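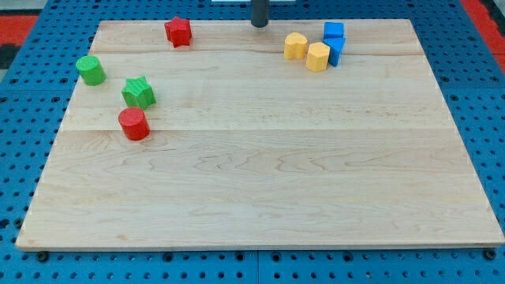 Photo: from my own folder, May

I was thinking about kitchen boards this month. In the house where I grew up we had one board for everything, bread and onions and fish, and my grandmother washed it with salt. When I moved to Garham I bought a cheap one in the supermarket and it split after one winter. So I decided to learn how to care for wood before I spend money again.

The first thing I learned is that most boards are glued from several planks, and you can find the joints if you look for the lines. I had always believed a good board must be cut from a single piece. The man in the hardware shop on Brophy Street told me the opposite. A wide single piece likes to bend, he said, and the joined one stays flat for longer. He had a maple board for 285 and I did not buy it. I bought the small one beside it, and a bottle of mineral oil.

My way of oiling is very simple. I wash the board, I let it stand on its side until the next evening, and then I rub in the oil with an old T-shirt. The first time I gave it three coats in one week. Now I do it when the color becomes dull. I tried walnut oil too, which smells nicer, but my sister-in-law cannot eat nuts, so I gave the bottle away to my neighbor.

What I did wrong in the beginning: I left the board lying flat in a little water near the sink, for one night only. In the morning it was rocking like a small boat. I turned it over, put my heaviest pot on it and waited five days, and it came back almost completely. There is still a small movement in one corner when I cut bread, and I put a folded cloth under it.

The smell of onion is harder. Lemon and coarse salt help, but not with garlic. For garlic I now use the back side, and I burned a small dot in the corner so I remember which side it is.

Next month I will visit my cousin in Pludden, where there is a sawmill that sells short pieces to anybody who comes before six in the evening. I would like to bring home a piece of cherry, if the bus driver allows it.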